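Setting Up and Maintaining a Simulated Single-Arm Cell for Household Clearing Tasks

Student project report
Mpho Cele and Sunee Yimyam
Trekthorpe robotics laboratory

1. Purpose

The aim of the project was to bring one simulated robot cell into a state where it could be left running overnight and its results trusted the next morning. The cell had been built by an earlier group under the name Notetti and handed over with few notes. It loaded, the arm moved, and objects could be picked up, but the same run started twice did not give the same result twice. This report covers how the cell is set up, which faults we found, how they were repaired, and what the next group must check to keep it working. Task planning is outside the scope.

2. The cell

The cell holds one Franka Emika arm with a parallel gripper, mounted on a fixed block beside a sofa. The sofa seat is the work surface. Soft furniture was chosen by the earlier group as a harder case than a table: the cushions have rounded edges, the seam between them is lower than the tops, and anything laid flat gives the fingers very little room underneath. In our version the cushions are rigid bodies. They look soft and do not deform.

Objects are loaded from a library called Emadent. Each entry has a drawn shape, which is what appears on screen, and a collision shape, which is what the physics acts on. The two are separate files. Most of the trouble described in section 4 comes from that separation.

The run controller, Alexiou, places the objects, starts the arm program, logs joint positions and contact forces, and resets the cell at the end. A run is limited to 60 seconds of simulated time. If the limit is reached the run is stored as failed, whatever the arm was doing.

3. Setting up

The order below matters. We lost most of a week in June by doing the third step before the second.

First, load the room with no arm and no objects. Check that the floor height is zero and that the sofa rests on it. The sofa file we inherited sat slightly above the floor and dropped on the first time step, which moved the seat after the placement heights had already been read.

Second, load the mounting block and fix it to the world. It must be fixed, not merely heavy. Then attach the arm base to the block and move each joint slowly through its range with the gripper open. Watch the contact log while this is done. No contact should be reported between the arm and the block, or between the arm and the sofa.

Third, set the reach limits. The far side of the seat, against the backrest, is the worst region. The arm has to extend over the near edge of the cushion and come down almost vertically, and the wrist must stay clear of the backrest. 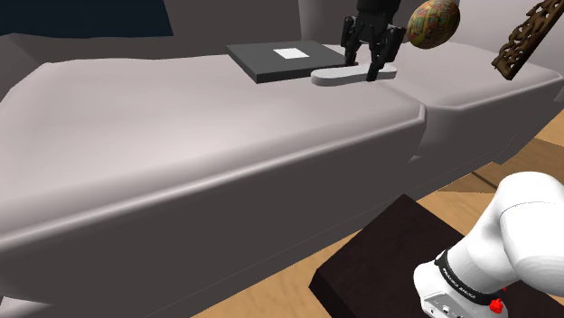
We therefore set the approach height separately for the front and the back of the seat. A single value was tried first. It was either too low at the back, where the fingers struck the backrest during the sideways move, or too high at the front, where time was wasted on every pick. The two values are stored in the cell file and are read once at start-up, so the controller must be restarted after any change.

Fourth, load the objects one at a time and let each settle before loading the next. An object that is still moving after two seconds has a fault in its collision shape and should be taken out of the set.

4. Faults and repairs

4.1 Slipping grip on flat objects

Thin objects were gripped and then slid out of the fingers during the lift. We first took this for low friction and raised the friction value, which hid the fault and caused other objects to stick to the fingers when released. The real cause was the fingertip collision shape, which was a single plain box a little shorter than the drawn finger. On screen the tip reached the object. In the physics it stopped short, and only the edge of the box was in contact. The box was replaced with a shape built from the finger drawing, and friction was put back to its former value.

4.2 Objects sinking into the cushion

Small objects sometimes sank into the cushion when pressed by the gripper. The physics time step was too long for the closing speed. Halving the step cured it and nearly doubled the running time. We kept the shorter step for the whole run -- switching between two steps was tried and gave a visible jerk in the arm at each change.

4.3 Reset not complete

After a failed run the finger positions were not reset. The next run began with the gripper part closed, and its first pick usually failed as well. Failures therefore came in chains, and the overnight totals looked much worse than the cell deserved. The reset now commands the fingers open and waits for the measured width before any object is placed.

4.4 Drift in the base

Over long sessions the arm base moved very slightly relative to the block. The joint between them had been given a small amount of give, probably to quieten a warning message. It is now rigid. The warning is back and can be ignored.

5. Checking the repairs

After each repair we ran the same fixed set of starting positions, 400 runs in all, and compared the logs with those from the run set before. We looked at repeatability first and success second. A run that fails in the same way each time can be studied; a run that fails at random cannot. With all four repairs in place, repeated runs from the same start matched on every joint to the last logged digit, provided the same computer was used. Between the two laboratory computers there are still small differences, and we did not find the source.

6. Upkeep

Before a long session: restart Alexiou, run the empty-cell joint check, and read the contact log. After any update to Emadent, repeat the settling test on every object used. Library updates replace collision shapes without notice.

Changes to the cell file should be made in a copy and the old file kept. The approach heights, time step and friction values are the only settings we altered during normal work. The gripper force limit was left as received, and we have not tested the cell at any other value.

7. Work remaining

The cushions should be replaced with soft bodies and the tests in section 5 repeated, as the back-of-seat approach height will almost certainly need to change. The difference between the two computers should be traced before results from both are combined. The reset routine still takes longer than it should when an object has fallen to the floor behind the block; the controller searches the seat first, then the rest of the room, and the search order is fixed in the code.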